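Open studios at Illside, January

The Illside building opens its studios once a year, and I went up in the early afternoon, when the stairs were still passable. It used to be a bottling works. The artists have the upper two floors and pay by the square metre, so the rooms are all odd sizes, divided by whatever partitions the last tenant left behind.

Admission was free. There was a printed sheet at the door with a plan on one side and the artists' names on the other, though two of the rooms had swapped numbers since it was printed. I did the top floor first.

Weronika Górecki shows in the corner room with the north windows. She makes costumes for performances that are then filmed, and the costumes were hanging from the ceiling on ropes, low enough that you had to duck. They are made from felt and old upholstery. On a small monitor by the sink she was playing a new film, Trimus, in which three people in these suits try to carry a mattress up a hill. It lasts eleven minutes and I watched it twice. The sound is mostly breathing. She told me the suits weigh nine kilos each and that they could only shoot in short bursts.

Next door Sibusiso Mokoena had pinned up 214 drawings, all on the same cheap paper, all of one imaginary town called Bruvstead. He began with the bus station and has been working outwards. Seen together they are very good. I was less sure about the ones he had framed, which looked stiff beside the rest. 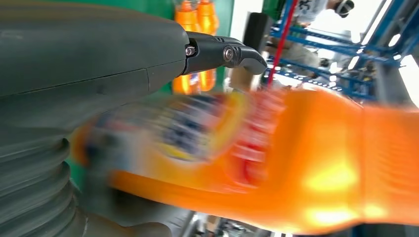
Miłosz Cieślak, whom I met on the landing, thought the framed drawings were the best thing in the building and said that I should go back and look at them without the wall behind me. "You can't judge them next to two hundred others," he said. I did go back, and I still preferred the wall, but I spent longer on the harbour pictures than I had the first time.

The lower floor was more crowded. Most of it is painting and print. Tharindu Munshi had a table of small linocuts at 300 for a set of six, unframed, and had sold two sets by three o'clock. His large prints are harder work. They show the same empty stage from different seats, and you need to know that to get much from them — there was no label.

The Nowicki room at the end of the corridor is shared and used for talks. I caught the second half of one on storing costumes and textiles, which was mainly about moths. Tea was a pound.

The next opening is planned for the same month next year. The lift does not work, so allow for four flights.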